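4. The Open Day as Evidence

4.1 What the visitors were shown

Robot demonstrations are usually reported as results. A firm opens its doors, an arm does something with groceries, and a sentence saying that it "handles deformable packaging" finds its way into the next funding proposal. We attended the Rodholm open day on 3 February 2022 with the opposite habit in mind. We wanted to know what a careful visitor could fairly conclude from an afternoon of watching the Trodilau system, and what the visitor would have to take on trust.

The program sheet promised "everyday handling of bags and produce." The produce was toy fruit. We do not object to toy fruit as such, but a molded banana cannot bruise, and a gripper that squeezes too hard pays no price for it. Figure 1 gives three views from the wrist camera. In the first, the fruit sits in an open shopping bag between the fingers.

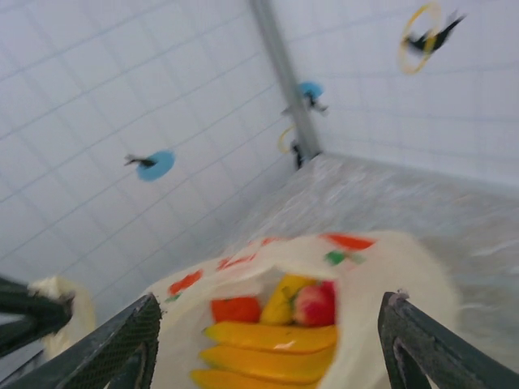
Leclerc objected at this point that we were asking too much of an open day. People come to see a machine move, he told us, and if you make them sit through failure rates they go home. He would keep the toys, keep the bag, and put the numbers on a poster by the door for anyone who cared to read them.

We would have been happy with the poster. There wasn't one. When we asked for a success rate we were given a figure of 200 trials, with no account of how many had ended well or who had decided what "well" meant. A second member of staff gave the number as 1000. Both may be right if they refer to different tasks, but neither could be checked on the day.

4.2 Bags

Thin plastic film is a hard material for any gripper. It folds, clings and hides its own edges, and a knot changes the shape of everything near it. For this reason we paid more attention to the bags than to the fruit. A tied bag in particular raises a question that the spoken commentary passed over: does the system know where the knot is, or has it been told where to close its fingers?
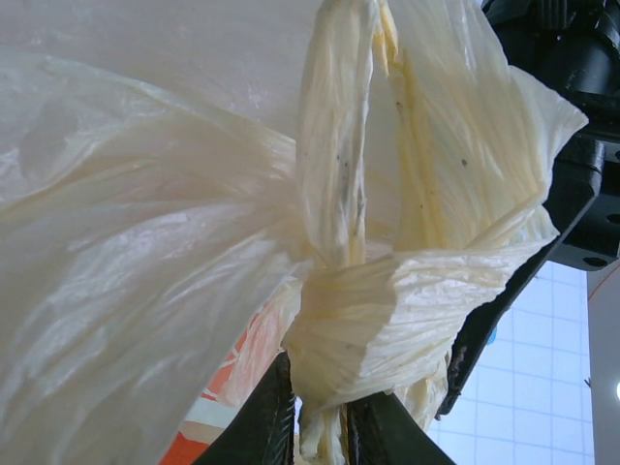 We put this question to our guide and were told that the policy was "fully learned." That may be so. It is also the kind of answer that cannot be tested from behind a rope. A visitor who wanted to test it would need to hand over a bag of their own, tied in their own way, and we were not allowed to do this. Lapointe made the same request at the Brandes demonstration in December and was refused there too, so Rodholm should not be singled out.

A fair test would cost little. Four bags brought by visitors, each tried once in full view, would have told us more than the 40 minutes of commentary did.

4.3 Rigid containers

The basket is an easier case. Its walls hold their shape, and a fruit that lies in it can be approached from above without the container giving way. We expected the presenters to say this. Instead, bag and basket were presented as equal proof of "general skill" - a phrase used in the welcome talk and again at the close. Even here there are details worth asking about, such as how the fingers are placed when one banana rests partly over another. Our question on that point was noted down and has not been answered. 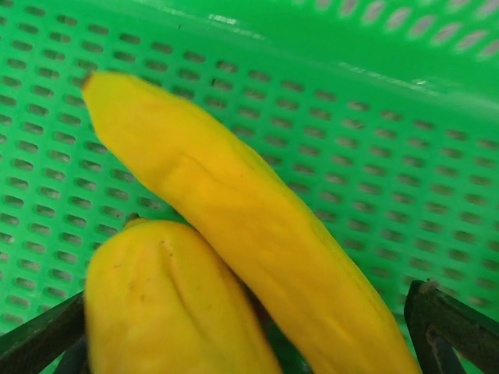
4.4 Limits of our own account

We saw one afternoon, from one side of the rope. We did not see the training data or the code, and we kept no score of our own, having assumed that one would be supplied. The staff were courteous throughout. Gusness, who had agreed to let us compare their internal test sheets with Rodholm's, withdrew before the visit, and the comparison planned for this section is therefore missing.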